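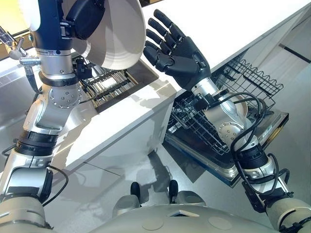 A news story about a road crash often appears before anyone has had time to find out what happened. That ought to make you a bit suspicious. The road is shut, people are stuck in cars, and everyone wants to know why, so the local news puts up the little it has. Think of the big white plate up there, tilted in its black gripper. Is it going into a cupboard or coming out of one? You could make up a good story either way, and the plate wouldn't help you choose. Early crash reports are a lot like that. They catch one moment, and readers fill in the rest.

Suppose two vans bump into each other on Bondarchuk Bridge in Jovidport, one morning in February. One of the vans belongs to a delivery firm called Zarkard. Before 9 o'clock the local news site, Zistudura, has a headline: "Bridge closed after crash". Fine. Somebody can check that by going to the bridge.

Then the comments start. One person writes that the Zarkard van was speeding. Another says those drivers are always on their phones. A third says a cousin heard there was a dog. How many of these people were there? The comments don't say, and it's surprising how rarely anybody asks.

Who tells the reporter? 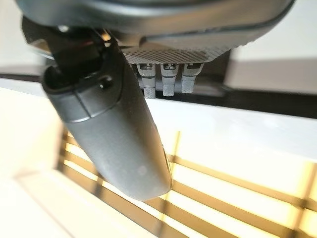

Reporters usually get their first facts from the police, the fire service or the ambulance service. These people have to be careful, and they may say very little on the first day. A reporter may also talk to drivers, shopkeepers and anyone who was walking past. All of it should be checked before it is printed. Checking works a bit like the metal grille with its tiny round holes: what gets through depends on how small the holes are. A careful newsroom has small holes. A newsroom in a hurry may have bigger ones, and then a guess can slip through looking just like a fact.

Words that give the game away

Crash reports have their own way of talking. Some of the words are useful clues, if you slow down and read them.

"It is understood that" means the reporter has been told something but isn't saying who by. It might be right. You are being asked to trust a person you can't see.

"Named locally" means people in the area are saying a name, and the police haven't given it out yet. Families should hear sad news from someone kind, face to face. They shouldn't have to read it on a screen, so many people think names ought to wait.

"Police are appealing for witnesses" means the police want to hear from anyone who saw something. It's a strong hint that they don't have the whole story. If they don't, how could the person in the comments?

"Updated" at the top means the story has been changed since it first went up. Good, but changed how? Some sites tell you at the bottom. Plenty don't bother.

But somebody saw it!

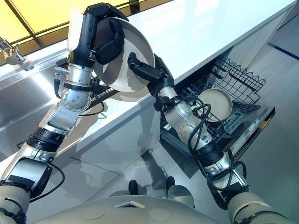
Witnesses are very helpful, and they are also wrong quite often. They aren't fibbing. A crash is over in a moment, and most people only look round when they hear the bang. After that their brain tries to be useful and guesses the first bit. Where you stand matters too. The white plate is tipped steeply with its face to the right, and the blocky black finger pads wrap round its edge, so a person on the other side would give you a different account of it. Now imagine it was moving, and you were late for school.

If 17 people say the van was speeding, does that make it true? It depends. If each one saw it for themselves and told the police separately, that's worth a lot. If one person posted it and the others copied, you still have one witness, plus a lot of noise.

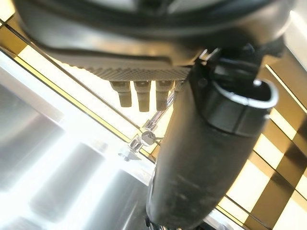 Pegs in a row. The last one is mostly hidden behind the black robot arm.

Why does it take so long?

Investigators may measure marks on the road, look at the brakes and tyres, and ask for film from cameras nearby. They talk to the drivers, who may be hurt or upset. This can take months. By then the headline has slipped down the page, and when the real answer arrives it may get 2 short lines. Have a look for those lines. They are often duller than the comments were, and more likely to be right.

Try it yourself

Find a local news story about a closed road with a grown-up. Underline anything that says who it came from. Put a question mark beside anything that doesn't. Look at the same story the next day and see which bits have moved, and whether the site has owned up to moving them.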